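Setting Up a Season-Long Confidence Pool for a Hockey League

A confidence pool asks each player to pick the winner of every game on a weekly card and to rank those picks by certainty. The steps below cover a pool run on a spreadsheet, with no paid hosting. The examples use the Tesamora league schedule, which has ten games on a normal weekly card.

Step 1. Fix the card.
List the games in the order they start. Give each game a row and a game number. Do not reuse a game number later in the season, even if a game is postponed.

Step 2. Assign the points.
With ten games, each player ranks the picks from 10 (most certain) down to 1 (least certain). Each rank is used once. A correct pick earns its rank in points and a wrong pick earns zero. The maximum for one card is 55.

Step 3. Check the entries.
Add a cell that sums the ranks in each entry. Any total other than 55 means a rank was repeated or skipped. A total of 55 can still hide an error (two 6s and no 5 or 7, with an 8 entered as a 9, and so on), so add a second cell that counts the unique values. It must read 10.

Step 4. Set the deadline.
Entries close at 6:45 p.m. on the day of the first game. Lock the entry sheet at that time and save a copy. Edits made to the live sheet after the lock are ignored and the saved copy is used for scoring. 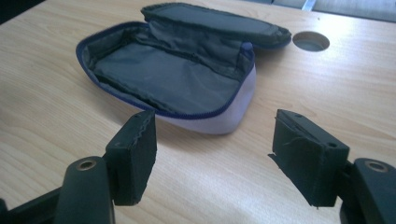

What happens if a game is postponed after entries close?

The game is removed from the card and its rank scores zero for every player. The remaining ranks are left as entered. If the game is played later, it goes on the card for that week under a new game number.

Step 5. Score the card.
Enter the winners in one column. For each row, compare the pick with the winner and return the rank on a match. Overtime and shootout wins count as wins. Sum the column and copy the result to the standings sheet as a value, so later edits to the card cannot change it.

Step 6. Handle missed entries.
A player who misses a card receives the lowest score posted that week, less five points, with a floor of zero. Apply this before the standings are published.

Step 7. Break ties.
Use the total of correct picks for the season first. If players are still level, use the highest single card. In last year's Sarkwood pool, Lutz Hamann and one other player both finished on 552 points, and the tie was settled at the first step.

Step 8. Close for the break.
Most leagues stop for part of December. Leave those weeks out of the standings sheet entirely. A blank column is read as a missed entry by the formula in Step 6.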